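**1/** Notes on sorting mixed household stuff using a divided metal bin, written up after several people asked about the small-items bench. Long thread, mostly practical. Mute if this isn't your thing.

**2/** Background: we take in house-clearance boxes at Lustberg and sort them for resale. Furniture and books go elsewhere in the building. The bench gets whatever was in the bottom of the box: toys, stationery, kitchen odds and ends, brushes, single building bricks.

**3/** The old method was cardboard trays, one per category. It fails at volume. Trays flex, corners go soft, and small parts work their way under the flaps. In December we put 771 items across the bench in one week and spent most of Tuesday looking for the lids of things.

**4/** The replacement is a metal bin with two compartments and a sloped divider. Unsorted goes in one side, checked goes in the other. No third category. If you allow a "not sure" pile it will be the largest pile by lunchtime.

**5/** The slope on the divider is worth having. With a vertical wall, anything flat that lands against it stands on edge and you have to get your fingers down behind it. On a slope it slides to the floor, where you can pick it up.

**6/** Cost of the slope: wear. Everything that slides leaves a mark, and the marks run straight down. Ours went from clean to thoroughly scratched in a few weeks. It's cosmetic. I stopped wiping it with anything abrasive and it has made no difference either way.

**7/** Loading. Tip slowly, from low down, and stop well before the floor is covered. One layer only. Two layers means you sort the top one properly and guess at the rest. A half-filled bin emptied twice is quicker than a full one emptied once — I timed it over 15 loads and the gap was consistent.

**8/** Order of removal, for a typical load:

- rigid and large first (anything that could pin something else)
- cups and hollow items next, checking inside each one
- soft and shaggy items after that
- small hard parts last, when the floor is nearly clear

**9/** Hollow items get their own line for a reason. A cup on its side will roll over a brick or a pen cap and sit there looking innocent. Lift, look in, look under.

**10/** Tape dispensers are the awkward one. The cutting edge is sharp, the body is often clear, and clear plastic on bare metal is hard to see under strip lights. Find it before you put a hand in. Pick it up by the body, away from the cutter. Same rule for clear rulers and clear lids.

**11/** Brushes and dusters: lift them straight up and shake them over the unsorted side. The fringes hold beads, staples and hair grips. Don't carry one across the bench first.

**12/** Building bricks: studded ones go in a bag by make, whatever the colour. We tried sorting by colour for a fortnight. Buyers don't care. A mixed bag of 1000 sells faster than any single-colour lot we've put out.

**13/** Plastic toy animals: check for splits at the limbs, wash in warm water with washing-up liquid, air-dry overnight. Textured shells and manes want a soft toothbrush. Do not put them in the dishwasher on the grounds that they look sturdy.

**14/** A small load, one compartment clear. Red block-like piece, turtle, blue brush, dark blue brick, cup, tape dispenser. By the order in post 8 I'd lift the red piece first, then the cup, which is lying over part of the brick.

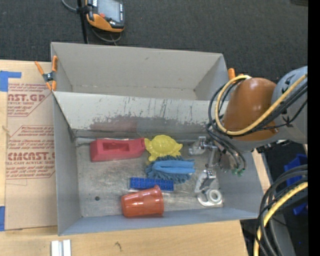
**15/** Ctibor Tichý replied that he'd do the dispenser before anything else, on the principle that sharp things leave first regardless of size, and asked whether a rubber mat on the floor would save the metal and quieten the noise.

**16/** On the dispenser: fair, and I'm changing the list. Sharp first, then rigid and large. On the mat: we tried one. It does cut the noise. It also grips, so flat items no longer slide clear of the divider and the slope stops being useful. It collected grit underneath as well. Bare floor is easier to wipe.

**17/** If the noise bothers you, lower the tipping height. That's most of it. Ear defenders are on the hook by the door for anyone doing a full shift.

**18/** Cleaning: brush out daily, damp cloth weekly, dry it straight afterwards. Check the seams where wall meets floor. Ours discolours along there and I'd like to catch it if it ever becomes more than discolouration.

**19/** Ilham Rondonuwu keeps the tally sheet. Target for the quarter is 2000 items through the bench. Revised list goes up on the wall tomorrow, with dispensers at the top.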